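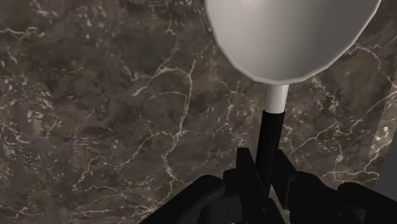 図1　調理器具の把持課題のシミュレーション画面。黒い柄を左右の指で挟んでいる。天板は濃い茶色の大理石模様。

コルトゥム計画　中間進捗報告
提出先：スコシッツ教育助成　担当窓口　ショーナ・リッチー様
提出者：マセソン校ロボット部　顧問　ソコロ・ヘナオ

1. 報告の範囲

本報告は、助成をいただいているコルトゥム計画（以下「本計画」）について、採択後の準備期間から12月までの活動をまとめたものです。前回の簡易報告でご質問のあった三点、すなわちデータ件数の数え方、実機の導入時期、下級生の参加状況については、それぞれ第4節、第7節、第6節に記しました。会計の明細は別紙で提出しますので、本文では予算の使い方に変更があった項目だけを扱います。

本計画の内容は申請時から変わっていません。部員がシミュレーション環境の中でロボットアームを遠隔操作し、台所で使う器具をつかむ、持ち上げる、指定の場所に置くという動作を記録します。その記録を使って動作を学習させ、年度末の校内発表会と、地区の学生ロボット競技会の課題部門に出します。

2. 全体の進み具合

申請書の工程表に対する状況は次のとおりです。

環境の構築：完了
操作方法の統一と手引きの作成：完了（手引きは第三版）
把持動作の記録：進行中
記録の点検と採否の判定：進行中、遅れあり
学習の試行：開始済み、予備段階
実機での確認：未着手（時期を変更、第7節）
校内発表の準備：未着手（予定どおり）

遅れているのは点検と採否の判定です。記録そのものは予定より早く進みましたが、点検できる部員が限られており、後半に滞留しました。原因と対応は第4節に書きます。

3. 環境の構築と課題の設定

3.1 計算機

当初は部室の計算機だけで行う予定でしたが、天板の模様や照明を入れた状態で画面を描画すると動きが遅くなり、操作と画面がずれるという問題が出ました。操作者が指を閉じたつもりの時点と、画面で指が閉じる時点が合わないため、柄を弾いてしまう失敗が続きました。

この件はウンベルグ社に相談し、同社の計算機を遠隔で使わせていただけることになりました。今期に使用したのは63時間です。主に、記録済みの動作を高い画質で描画し直す作業と、学習の試行に使いました。操作の記録は引き続き部室の計算機で行い、そのときは描画の質を下げています。操作中は軽い画面、保存用の画像は後から描画、という二段階にしたことで、ずれの問題はほぼなくなりました。

二段階にしたことで別の手間も出ました。操作時の画面と、後から描画した画面とで、器具の影の出方が違います。操作者が影を頼りに高さを判断していた場合、描画し直した画像ではその手がかりが別の位置にあります。学習にどの程度影響するかはまだ調べていません。今後の確認項目に入れています。

3.2 対象の器具

課題に使う器具は、柄のあるもの、取っ手のあるもの、どちらもないものの三種類に分けました。最初に取り組んだのは柄のあるものです。図1は頭部が白く、柄が黒い器具で、部内では「おたま課題」と呼んでいます。つかむ場所を柄に限定したので、成功と失敗の基準が決めやすく、新しい部員の練習にも使っています。

器具の形状データは、公開されているものを探すより、部員が自分で作るほうを優先しました。形状を作る作業も学習内容に含めると申請書に書いたためです。ただし部員の作る形状は面の数が少なく、曲面が角ばって見えます。見た目の問題だけであれば構わないのですが、指が当たる部分の面が粗いと、接触の計算で器具が急に回ることがあります。そこで、柄の部分だけは面を細かくし、頭部は粗いままにするという決まりを作りました。計算の負担もこのほうが軽く済みます。

取っ手のあるものについては、形状を四回作り直しました。取っ手の内側に指を通す動作が難しく、取っ手の隙間の寸法を変えながら試したためです。最終的に、指を通さずに取っ手を外側から挟む動作に変更しました。申請書に書いた課題の一覧のうち、この一項目だけが文言と異なります。

3.3 背景

天板の模様は数種類を切り替えられるようにしています。模様を一種類に固定して学習させると、別の天板に変えただけで動かなくなることが予備の試行で分かったためです。濃い茶色に白い筋が入った大理石の模様は、黒いグリッパーと背景の明るさが近く、指先の位置が見分けにくい条件にあたります。操作者からは見づらいという声がありましたが、難しい条件として残しました。白い天板では逆に、白い頭部の輪郭が見えにくくなります。

模様の種類を増やす案も出ています。今は種類より件数の偏りをなくすことを先にしたいので、増やすのは次の期に検討します。

4. 記録件数と採否

4.1 件数

前回のご質問は、報告した件数が「操作した回数」なのか「使える記録の数」なのか分からない、というものでした。ご指摘のとおり、前回は両者を区別せずに書いていました。今回から次の二つに分けます。

記録数：操作を開始し、終了の印を付けて保存したもの。成否は問わない。
採用数：記録のうち、点検を経て学習に使ってよいと判定したもの。

12月の集計時点で、記録数は1,433件、採用数は706件です。申請書に書いた目標の1,000件は採用数で数えます。したがって目標にはまだ届いていません。

記録数と採用数の差は、すべてが失敗の記録というわけではありません。点検が終わっていないもの、判定を保留しているもの、点検の結果不採用としたものが含まれます。内訳の表は、保留の扱いが部内で決まり次第、補足としてお送りします。今の段階で内訳の数字を出すと、後で変わる可能性が高いため、本報告には載せていません。

4.2 不採用の理由

不採用になった記録で多かったのは次のようなものです。

終了の印が早すぎるもの。器具を置く前に記録が終わっている。
指が柄ではなく頭部との境目をつかんでいるもの。持ち上がることもあるが、課題の基準では不採用とする。
操作者が途中で手を止めているもの。相談や確認のために止まった時間がそのまま記録に入る。
器具の初期位置が設定の範囲から外れているもの。操作ではなく設定の誤り。

最後の初期位置の誤りは、設定ファイルを書き換えたときに古い値が残っていたことが原因でした。見つけたのは二年の部員で、点検中に同じ場所から始まる記録が続いていることに気付きました。影響を受けた記録は採用数から外してあります。その後、記録を始める前に設定の値を画面に表示させるようにしました。

手を止めた時間の扱いは、部内で意見が分かれています。止まっている部分を切り取れば使えるという意見と、切り取ると動作のつながりが不自然になるという意見があり、現在は保留にしています。ヘナオからは、少数を両方の方法で処理して学習させ、結果を比べてから決めるように伝えました。

4.3 点検の遅れ

点検は、記録した本人以外の二人が別々に見て、判定が一致した場合に確定としています。一致しない場合は三人目が見ます。この方法は手間がかかりますが、前の期に一人で判定していたときには、人によって基準が違っていました。二人で見る方法は続けます。

遅れの原因は、点検の手順を理解している部員が上級生に偏っていたことです。秋の学校行事と重なった時期に上級生が活動に出られず、その間も下級生は記録を続けたため、未点検の記録がたまりました。対応として、次のことを行っています。

・未点検の記録が一定数を超えたら、その日は新しい記録を行わず、全員で点検する。
・点検の手引きに、判定に迷いやすい記録の例を加える。
・下級生は、上級生と組んで点検を経験した後、点検者に加わる。

新しい記録を止める決まりには、下級生から不満も出ました。操作のほうが面白いという率直な意見です。点検の日にも最後の三十分は自由に操作してよいことにして、今のところ出席は落ちていません。

5. 学習の試行

採用済みの記録の一部を使い、おたま課題だけで学習を試しました。結果は予備段階のもので、ご報告できる成功率はまだありません。試行ごとに条件を変えており、同じ条件で繰り返した回数が足りないためです。現時点で言えることを文章で記します。

器具が操作者の手前側に柄を向けて置かれている場合、グリッパーは柄の近くまで移動できています。指を閉じる時期が早すぎることが多く、柄の手前で閉じてしまいます。記録の中で、柄に近づいてから閉じるまでの間の取り方が操作者によって大きく違うことが関係していると部員は考えています。

器具の向きが横の場合、手首を回す動作がほとんど出ません。手首を回す必要のある初期配置が記録に少なかったためと見ています。操作者は楽な配置を選びがちで、向きを操作者に任せていた時期の記録は手前向きに偏っていました。現在は向きを計算機が無作為に決め、操作者が選び直せないようにしています。

天板の模様を変えた場合の影響も見ましたが、上の二つの問題が大きく、模様の影響だけを取り出すことができませんでした。次の試行では、向きを固定したうえで模様だけを変えます。

学習の担当は三年の部員が中心です。年度末で引退するため、引き継ぎを早めに始めます。試行の条件と結果を書く用紙を作り、誰がいつ何を変えたかを残すようにしました。書き忘れがまだあり、どの設定で動かしたか分からない結果がいくつか残っています。これらは結果の比較には使いません。

6. 部員の活動と学習内容

6.1 参加の形

活動は放課後の16時から18時までです。操作、点検、形状作成、学習の四つの係を置き、下級生は一通り経験してから希望の係に入ります。前回、下級生の参加状況についてご質問をいただきました。下級生が最も多く関わっているのは操作と形状作成で、点検への参加は上に書いたとおり今期の後半から増やしています。学習の係に入っている下級生はまだ少なく、プログラムの基礎を先に学ぶ時間を設けました。

基礎の時間は、授業で扱う内容と重ならないように、部の記録データを題材にしています。保存した記録を開いて指の開き幅を折れ線で表す、つかんだ瞬間を自動で見つける、といった課題です。つかんだ瞬間を見つける課題で部員が書いた短いプログラムは、点検の補助に使い始めました。指の開き幅が変わらないまま終わっている記録を先に取り出せます。判定は人が行います。

6.2 手引き

手引きは第三版になりました。第一版は上級生が書いたもので、用語の説明がなく、下級生には読みにくいものでした。第二版で用語を足し、第三版では操作の手順を短くしています。第三版を書いたのは、春に入部した部員です。自分が分からなかった箇所を書き出していたので、それをもとに直してもらいました。

手引きのうち、操作に関する部分の要点は次のとおりです。

・開始前に設定の表示を読み上げる。
・柄の中央付近を狙い、指が柄の両側に来てから閉じる。
・閉じた後、すぐに持ち上げず、器具が動いていないことを画面で確かめる。
・失敗した場合も終了の印を付けて保存する。途中で消さない。
・迷ったら記録の備考欄に一言書く。

失敗した記録を消さないという決まりは、最初はあまり守られませんでした。失敗を残すのが恥ずかしいという理由で消していた部員がいたためです。失敗の記録も件数の把握と原因の調査に必要であることを説明し、消す操作そのものをできなくしました。

6.3 外部との交流

リッチー様に活動を見学していただいた際、部員が操作を説明しました。そのとき「何をもって成功とするのか」というご質問に部員が答えられず、後日、成功の基準を文章にしました。おたま課題の基準は、柄をつかんでいること、器具が天板から離れていること、指定の範囲に置いて指を開いた後も器具が範囲内にあることです。点検の判定もこの文章に合わせています。

ウンベルグ社の技術担当の方には、遠隔での打ち合わせに二度出ていただきました。一度目は計算機の使い方、二度目は接触の計算で器具が急に回る問題についてです。柄の面を細かくする方法は、二度目の打ち合わせの後に部員が試したものです。

7. 実機の導入時期の変更

申請書では、今期中に小型の卓上アームを導入し、シミュレーションで学習した動作を確認する予定でした。これを次の期に移したいと考えています。理由は二つあります。

一つは、学習の結果がまだ実機で試せる段階にないことです。指を閉じる時期が安定しない状態で実機を動かすと、器具や机に指が当たるおそれがあります。

もう一つは設置場所です。部室の机は固定されておらず、アームを取り付けるには別の台が必要です。候補としていた教室が来学期から授業で使われることになり、場所を探し直しています。学校側とは話を始めており、技術室の一角を放課後に限って使う案が出ています。囲いを設けること、動作中は教員が立ち会うことが条件です。

機種の選定は続けています。候補の機種はいずれも指の開く幅が狭く、取っ手のあるものの課題では器具を変える必要があるかもしれません。購入の前に、シミュレーション内のグリッパーの寸法を候補の機種に合わせ、今の器具がつかめるかどうかを確認します。

8. 予算の使い方の変更

計算機の増設費として計上していた分は、ウンベルグ社の協力により一部が不要になりました。残りを、記録の保存用の外部記憶装置と、操作用の入力装置の追加にあてたいと考えています。入力装置は現在一台しかなく、一人が操作している間、ほかの部員は待つことになります。待ち時間は点検にあてていますが、新しい部員の練習が進みません。

実機の購入費は、導入時期の変更に伴い次の期に繰り越しをお願いしたく存じます。繰り越しに必要な書式があればご指示ください。

9. 次の期の予定

次の期に行うことを、優先する順に記します。

一　未点検の記録をすべて点検し、保留の扱いを決める。
二　採用数を1,000件に到達させる。新しい記録は、器具の向きが横と奥向きのものを中心に取る。
三　向きを固定し、天板の模様だけを変えた学習の試行を行う。
四　同じ条件での繰り返しを行い、成功率を報告できる形にする。
五　実機の設置場所を確定し、機種を決める。
六　校内発表の準備を始める。
七　三年生から二年生への引き継ぎを終える。

このうち五は学校側の判断を待つ部分があり、時期をお約束できません。決まり次第お知らせします。競技会の課題部門は、シミュレーションでの参加も認められているため、実機の導入が遅れた場合でも出場の予定は変わりません。

10. ご相談したい点

次の三点について、ご意見をいただければ幸いです。

（1）実機購入費の繰り越しと、計算機増設費の用途変更の可否。
（2）取っ手のあるものの課題を、外側から挟む動作に変更したこと。申請書の文言との違いが問題になるようでしたら、変更届を提出します。
（3）部員が作成した器具の形状データを、ほかの学校の部活動に公開することの可否。同じ課題に取り組みたいという問い合わせが一件あり、部員は公開に前向きです。公開する場合は、助成による成果であることを明記します。

内訳の補足資料と会計の別紙は、ヘナオからまとめてお送りします。見学のご希望がありましたら、点検の日と操作の日のどちらでもご案内できますので、希望の活動をお知らせください。

マセソン校ロボット部　顧問
ソコロ・ヘナオ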